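Section 2. Loading the Vokness Snack Box

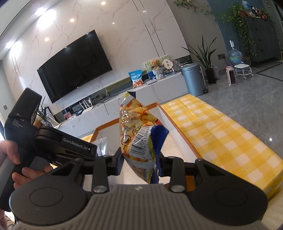 2 min read

Use this section once the box is unfolded and standing on a flat table. A box with white inner walls, like the one on the checkered cloth, makes the colors of the packets easy to tell apart.

Before you start

Smooth the tablecloth under the box. A fold beneath the base will make the box lean when it is full.

Wipe the inside with a dry cloth. Do not use water on the base.

Loading

1. Set the box down with the open side up.

2. Pick up one bag at a time by its sides. Keep it upright and do not squeeze the middle.

3. Check both sealed edges. Put aside any bag with a split or lifted seal.

4. Find the date code. On many shiny bags it is dotted black printing close to the barcode panel. If the bag is crumpled, flatten that part with your thumb until the code can be read.

5. Place the bags with the latest dates in first, against the far wall. Bags to be eaten soon go nearest to you.

6. Lay clear plastic packages flat along one side.

7. Stop when the bags reach the rim. The most the box should hold is 20 small bags.

Note: Crumpled bags take up more room than flat ones. Press lightly from the bottom toward the top before loading. Do not fold the seal over.

Caution: Do not stack cans or jars on top of bags. Keep the loaded box away from heaters and direct sun.

Storing

Leave the box open for daily use. For longer storage, fit the Nutgate cover, part 2084, sold separately. Fitting is described in Section 3.

Vokness Snack Box guide, revised Jun 8, 2026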